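홈 개요 데이터 내려받기 변경 기록 문의

# Udero 음료 라벨 표기 말뭉치

음료 포장 라벨에 인쇄된 문구를 옮겨 적고 항목별로 나눈 텍스트 데이터셋입니다. 원재료명, 영양성분, 보관 방법, 주의 문구, 분리배출 안내처럼 라벨에 흔히 들어가는 글을 표기 그대로 담았습니다. 관리 담당은 Peninah Nyamweya입니다.

## 개요

- 레코드 수: 2046
- 항목 필드: 9
- 언어: 한국어(일부 레코드에 영어 병기)
- 형식: UTF-8 CSV, JSON Lines
- 현재 판: 4월판

레코드 하나는 라벨 하나에 해당합니다. 같은 제품이라도 용량이 다르거나 라벨이 개정된 경우에는 별도 레코드로 둡니다. 맛만 다르고 나머지 문구가 같은 제품도 합치지 않았습니다.

## 만든 배경

처음에는 Tondis 사전 편집실에서 식품 표기 용례를 찾으려고 모으던 자료입니다. '직사광선을 피하여'와 '직사광선을 피해'가 얼마나 섞여 쓰이는지, '개봉 후'와 '개봉 전'이 붙는 문장이 어떻게 끝나는지 확인할 곳이 마땅치 않았습니다. 용례 카드가 쌓이면서 필드를 정리했고, 이후 Udero라는 이름으로 따로 떼어 냈습니다.

사전 편집실에서 쓰던 카드 번호는 `old_id` 열에 남아 있습니다. 번호가 비어 있는 레코드는 분리 이후에 추가된 것입니다.

## 필드

| 필드 | 내용 |
|---|---|
| `id` | 레코드 고유 번호 |
| `old_id` | 예전 카드 번호(없으면 빈칸) |
| `category` | 음료 유형 |
| `container` | 용기 종류 |
| `ingredients` | 원재료명 원문 |
| `nutrition` | 영양성분 원문 |
| `storage` | 보관 방법 |
| `warning` | 주의 문구 |
| `recycle` | 분리배출 관련 문구 |

`category` 값은 라벨에 적힌 식품유형을 따릅니다. '과.채음료', '과·채음료', '과채음료'는 모두 '과채음료'로 통일했습니다. 원래 표기를 보려면 `raw` 폴더의 전사본을 확인하십시오.

`container` 값은 `pet`, `can`, `glass`, `carton`, `pouch` 중 하나입니다. 뚜껑 재질은 따로 기록하지 않습니다.

## 수집 방법

라벨을 용기에서 떼어 펼친 뒤 평판 스캐너로 읽고, 사람이 보면서 입력했습니다. 문자 인식 프로그램은 초안에만 사용했습니다. 곡면에 직접 인쇄된 캔은 돌려 가며 나누어 촬영한 다음 이어 붙였습니다.

입력은 두 사람이 따로 하고, 서로 다른 부분만 세 번째 사람이 원본과 대조했습니다. 가장 많이 어긋난 곳은 영양성분의 소수점과 괄호 짝이었습니다. 원재료명에서 중괄호와 소괄호가 겹쳐 나오는 경우에는 라벨에 인쇄된 순서를 그대로 따랐고, 짝이 맞지 않아도 고치지 않았습니다.

띄어쓰기도 원문대로입니다. 단, 지면이 좁아 생긴 줄바꿈은 공백 하나로 바꾸었습니다. 줄바꿈 자리에서 단어가 잘린 경우에는 붙였습니다.

## 표기 지침 발췌

입력자용 지침 가운데 이용자가 알아 두면 좋은 부분입니다.

- 읽을 수 없는 글자는 `□`로 적습니다. 글자 수를 모르면 `□…`로 적습니다.
- 제조번호와 소비기한은 입력하지 않습니다.
- 전화번호는 `[전화]`, 주소는 `[주소]`로 바꿉니다.
- 상표명과 광고 문구는 전사본에서도 뺍니다.
- 퍼센트 기호 앞에 공백이 있으면 공백을 유지합니다.
- 가운뎃점, 마침표, 쉼표는 서로 바꾸지 않습니다.
- 영문 대소문자는 인쇄된 대로 둡니다. `kcal`과 `Kcal`은 둘 다 나옵니다.
- 그림 문자는 입력하지 않습니다. 그림 안에 글자가 있으면 글자만 적습니다.

영양성분의 기준량은 라벨마다 다릅니다. 100 mL당으로 적은 것과 총 내용량당으로 적은 것이 섞여 있고, 둘을 나란히 적은 라벨도 있습니다. 본 자료는 문구를 모은 것이므로 기준량을 환산하지 않았습니다. 수치를 비교하는 용도로 쓰려면 먼저 `nutrition` 값에서 기준량을 뽑아야 합니다.

## 예시 레코드

```
id: U-0039
old_id:
category: 혼합음료
container: pet
storage: 직사광선을 피하여 서늘한 곳에 보관하십시오.
warning: 개봉 후에는 냉장 보관하고 빨리 드십시오.
recycle: 라벨을 분리하여 배출하십시오.
```

원재료명과 영양성분은 길어서 생략했습니다.

## 분할

학습용과 평가용 분할은 제공하지 않습니다. 비슷한 문구가 여러 레코드에 반복되므로 무작위로 나누면 같은 문장이 양쪽에 들어갑니다. 나누어야 한다면 `category`와 `storage` 값을 함께 보고 묶음 단위로 나누기를 권합니다. Dumlao 도구에 포함된 `group_split` 명령을 쓰면 문장이 같은 레코드를 한쪽으로 모을 수 있습니다.

## 용기와 라벨

용기 종류에 따라 문구가 놓이는 자리가 다릅니다. 병은 몸통을 두르는 라벨이 많아 문구가 세로 단으로 나뉘고, 종이팩은 면마다 항목이 갈립니다. 단이 나뉜 라벨은 왼쪽 단부터 입력했습니다.

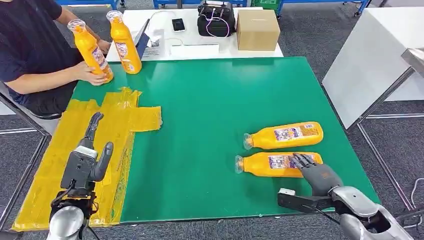 그림 1. 몸통에 라벨을 두른 주황색 플라스틱병. 라벨 바탕은 흰색과 보라색이다.

라벨이 겹치는 이음매에 글자가 걸린 경우는 `raw` 폴더의 전사본에 `<이음>` 표시를 남겼습니다. 본 파일에서는 표시를 지우고 글자를 이어 적었습니다.

## 알려진 문제

- `glass` 레코드가 적습니다. 모두 합해 39건입니다.
- 초기 카드에서 옮긴 레코드 일부는 `recycle` 값이 비어 있습니다. 라벨에 문구가 없었는지 입력을 빠뜨렸는지 구분되지 않습니다.
- 숫자 0과 영문 O가 뒤바뀐 곳이 남아 있을 수 있습니다.
- 알레르기 유발 물질 문구가 `ingredients`와 `warning` 중 어디에 들어가는지 일관되지 않습니다. 다음 판에서 `warning`으로 모을 예정입니다.
- Tromberg 형식으로 내보내면 중괄호가 사라집니다. JSON Lines 파일을 쓰면 문제가 없습니다.

## 용도와 제한

표기 연구, 맞춤법 검사기 점검, 용례 검색에 쓸 수 있습니다. 제품의 현재 성분이나 알레르기 정보를 확인하는 용도로는 쓰지 마십시오. 라벨은 수시로 바뀌며, 이 자료는 바뀐 내용을 따라가지 않습니다.

특정 회사의 표시가 규정에 맞는지 판정하는 근거로도 맞지 않습니다. 제조사 이름은 담겨 있지 않습니다.

## 이용 조건

필드 구분과 주석은 출처를 밝히면 자유롭게 쓸 수 있습니다. `raw` 폴더의 스캔 파일은 배포하지 않으며 전사본만 들어 있습니다.

인용할 때는 다음과 같이 적어 주십시오.

```
Udero 음료 라벨 표기 말뭉치, 4월판. 관리: Peninah Nyamweya.
```

## 변경 기록

**4월판**
- `container`에 `pouch` 추가
- 과채음료 표기 통일
- 중복 레코드 9건 삭제

**이전 판**
- `old_id` 열 추가
- 줄바꿈 처리 기준 변경

## 오류 신고

저장소의 이슈 게시판에 `id`와 필드 이름, 고칠 내용을 적어 주십시오. 라벨 사진이 있으면 함께 올려 주십시오. 전화번호와 주소는 가리고 올려야 합니다. 확인된 오류는 다음 판에 반영합니다.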